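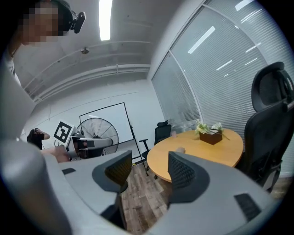
Hostmont has opened a service room at its Brannigan office where customers can learn to look after their own hand-held grippers, and the first groups are already through the door! The room is set up for the Verkinum, the company's two-finger gripper, and everything a crew needs to keep one in good shape is taught there in a single visit. Much of the time goes to the fingertips. Each of the two fingers carries a dark, textured pad, and the gap between the pads has to be checked before every shift and set again whenever a pad is changed.

"People come in thinking the pads are a small detail, and by lunch they're checking everyone else's," said Marisol Kowalczyk, service lead at Hostmont. "I love that part of the day."

The visit runs 6 hours and takes groups of up to 22. It covers cleaning the pads, swapping worn ones, tightening the finger mounts and keeping a service log – a plain notebook is fine. Crews from Gasix took the first places in February and have since moved 76 grippers onto the new routine.

Places for the next round are open now, and crews are welcome to bring a gripper that needs work. Bookings and questions go to the Hostmont service desk in Brannigan.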